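Changes to Linen and Uniform Service Take Effect in May

Residents and Staff Bulletin
Jan 4, 2019

The Office of Residential Services has completed its review of the linen and uniform service at Dallell House and Zurgate Hall. The present agreement with the outside laundry ends this spring. Beginning in May, all bed linen, bath towels, table linen and staff uniforms for both buildings will be washed and pressed by Sadano Linen Service under a new agreement of two years. Personal clothing will continue to be washed in the buildings, as it is now, and the charge for personal laundry will not change.

The review was led by Hamdia Teshome, Director of Residential Services. Her office read the written comments received from residents and families last year and met with housekeeping staff on all shifts. The comments most often concerned late deliveries on the upper floors of Zurgate Hall, pillowcases returned with other buildings' marks, and towels that had become thin with use. Housekeeping staff raised a further point about the weight of the delivery bags, which must be carried by hand from the side entrance when the service elevator is in use.

Under the new schedule, clean linen will be delivered to each building twice a week, before breakfast. Beds will be changed once a week on a fixed day for each floor, and additional changes will be made whenever they are needed. The floor schedule will be posted beside the mail room in each building and placed in every resident's mailbox before the change takes effect. Residents who prefer to have their beds changed in the afternoon may say so on the preference form enclosed with the schedule.

All linen belonging to the two buildings will carry a sewn label in place of the stamped ink mark now in use. The ink has faded on much of the older stock, and sorting has suffered as a result. Labels for Dallell House will be blue and those for Zurgate Hall will be gray. An order of 800 new bath towels and 108 tablecloths has been approved, and these will be labeled before they are put into use. Older towels that remain in good condition will be kept for the therapy pool and the hair salon.

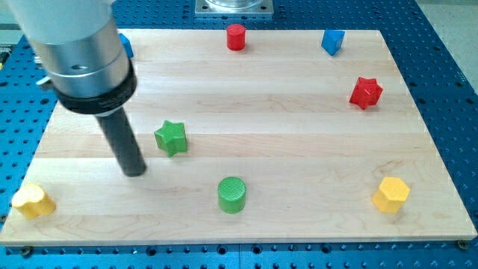 Residential Services

Residents who use their own sheets, quilts or blankets may continue to do so. Personal bedding should be marked with the resident's name and apartment number in permanent ink or with a sewn name tape. Name tapes may be ordered at the front desk of either building at a cost of 50 cents each, charged to the monthly statement. Families who wish to sew the tapes themselves may collect them from the desk once they arrive. The sewing room at Dallell House will also attach tapes on request, although residents should allow several days for this work during April and May.

Wool blankets, feather pillows and handmade quilts should not be placed in the linen bags. The bags are washed at high heat, and the laundry cannot be responsible for items of this kind that are sent by mistake. They may be handed to a member of the housekeeping staff, who will arrange for them to be washed separately or sent out for dry cleaning.

Staff uniforms will be collected and returned through the lockers on the ground floor of each building. Each member of staff in housekeeping, dining and nursing will receive a new bag bearing his or her name. Uniforms in need of repair should be placed in the bag with the repair slip completed and pinned to the collar. Supervisors are asked to confirm uniform sizes with their departments by the end of March so that replacements can be ordered in time.

Cherry Mae Macaraeg, Housekeeping Manager at Zurgate Hall, will serve as the point of contact for both buildings during the change. "We ask residents to tell us promptly when something is missing or has come back in poor condition," she said. "A note to the housekeeping office on the same day gives us the best chance of finding it." Missing item forms are available from the housekeeping office and at both front desks.

An information meeting will be held in the Gebretsadik Room at Dallell House in the week before the new service begins. The date and hour will be given in a later bulletin. Samples of the new towels and sheets will be on display, and a representative of Sadano Linen Service will attend to answer questions. Residents of Zurgate Hall who require transportation may place their names on the list at the front desk.

Written questions may be submitted in advance to the Office of Residential Services. Copies of this notice in large print are available on request.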